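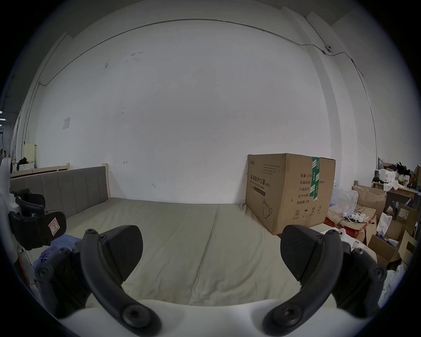

Home build group in Felberg starts cloth folding stage

A small group of hobby builders from the shared workshop in Felberg has moved its home robot project to the next stage, the group wrote on its page in February. The project is called Zundar. Its goal is a low-cost arm that can pick up a piece of cloth from a bed and fold it once, without help.

The arm does not exist yet in full. At the moment the builders have the base, two of the joints and the hand-held grippers, with which a person does the task first so that the movements can be recorded. The recordings will later be used to train the software of the arm.

Until now the group has collected 1,107 recordings of picking and folding. According to its own count, 160 of them had to be thrown out, mostly for the reason that the fingers closed on the sheet together with the cloth. This mistake is more common than the members expected, and they are now trying a lower angle of the fingers before they close.

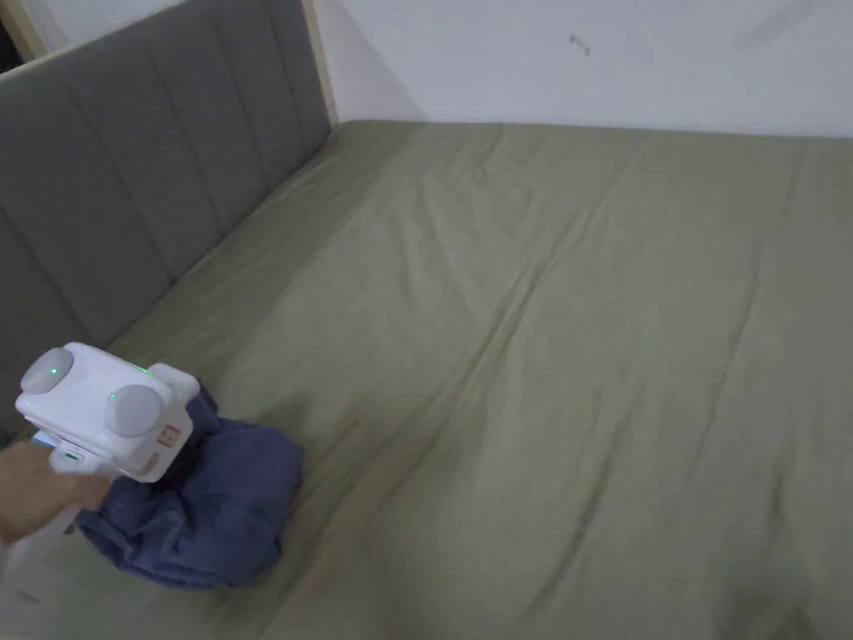
A hand-held gripper is pressed onto a blue cloth on the bed.

The recording work is done in a private home and the mechanical work is done in the workshop on Katona Street, where the group has one bench and the use of a 3D printer in the evenings after 7 p.m. The printed parts of the arm needed 17 attempts until the second joint moved freely. The group says that the first ones were too tight, and that the later ones were good but broke near the screw holes - a thicker wall solved it.

Costs are still low. The builders have spent about 91 euros on motors bought used, and the metal for the base came from an old shelf. The computer belongs to one of the members and will have to go back to its normal work in spring.

A second group, in Rendodton, has asked for the drawings and wants to build the same arm with a longer reach. Felberg will share them when the shoulder joint is finished. The files that are ready now, for the base and the first joint, can already be downloaded from the project page, together with a list of screws. The instructions are not complete and the group asks for patience with this.

The next open evening of the workshop will include a short talk on the project. Visitors can try the recording task themselves with a kitchen towel - it is harder than it looks, the group writes. Entrance is free, and people who want to bring their own unfinished builds are asked to write to the workshop before, as the tables are few.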